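Robótica de manipulación. Apuntes de la práctica 4
Comparación de manos multidedo sobre objetos domésticos
Responsable del puesto: Khoa Kiều

4.1 Objeto de la práctica

Se comparan 2 manos antropomorfas, la Mestent y la Lanumard, con la misma secuencia de agarres y el mismo controlador. No se evalúa la planificación de trayectorias: la aproximación se toma de las consignas grabadas en la práctica 3 y solo se modifica la preforma de los dedos. Los resultados de ambas manos deben presentarse en una única tabla.

4.2 Montaje

Los brazos se fijan delante de la mesa y trabajan hacia el borde opuesto. La superficie se cubre con tela texturada. Sobre tablero desnudo, los cilindros tumbados ruedan al primer contacto lateral y el ensayo mide entonces la fricción del tablero. La tela introduce un error propio: una arruga bajo la yema desplaza el punto de contacto y puede adelantar la detección de fuerza. Alísese antes de cada serie y anótese cualquier pliegue que quede en la zona de agarre.

Los objetos se alinean en la mitad posterior de la mesa. El que se ensaya se trae a la zona delantera, al alcance de la mano activa. La otra mano permanece abierta, con los dedos hacia arriba, y no recibe consignas. 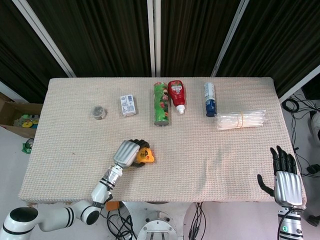
Figura 4.1. Agarre de un objeto pequeño con la mano izquierda; mano derecha abierta.

4.3 Clases de objeto

Cilindro tumbado: bote de aperitivos, aerosol. Preforma de potencia, pulgar en oposición.
Prisma esbelto en pie: caja de cartón pequeña. Preforma de pinza; vuelca si los dedos no llegan a la vez.
Disco bajo: lata redonda metálica. La altura útil es escasa y las yemas tocan la tela antes que el canto.
Deformable: botella de plástico blando. Limítese la corriente antes del cierre.
Haz: varillas o pajitas sujetas con goma elástica. Agárrese junto a la goma.
Pieza pequeña: agarre desde arriba con los dedos curvados. La palma suele ocultar el contacto a la cámara de cabeza, por lo que la clasificación se hace con el registro de corrientes.

4.4 Procedimiento

Cargar el perfil de la mano en el controlador Hứa y comprobar el cero de cada articulación. Fijar el tiempo máximo de cierre en 3000 ms. Ejecutar aproximación, cierre, elevación de 115 mm y mantenimiento. Un agarre es válido si el objeto no pierde contacto con el pulgar durante el mantenimiento. Repetir 2 veces por objeto y mano, recolocando el objeto entre repeticiones.

Si el cierre agota el tiempo sin alcanzar el umbral de corriente, se registra como cierre en vacío, aunque el objeto se haya movido.

4.5 Entrega

Tabla de agarres válidos por clase, curvas de corriente de un agarre válido y uno fallido, y media página de discusión. Los registros de marzo tomados en el puesto de Kornville usan otra numeración de dedos (pulgar = 5) y no deben mezclarse con los actuales sin convertirlos.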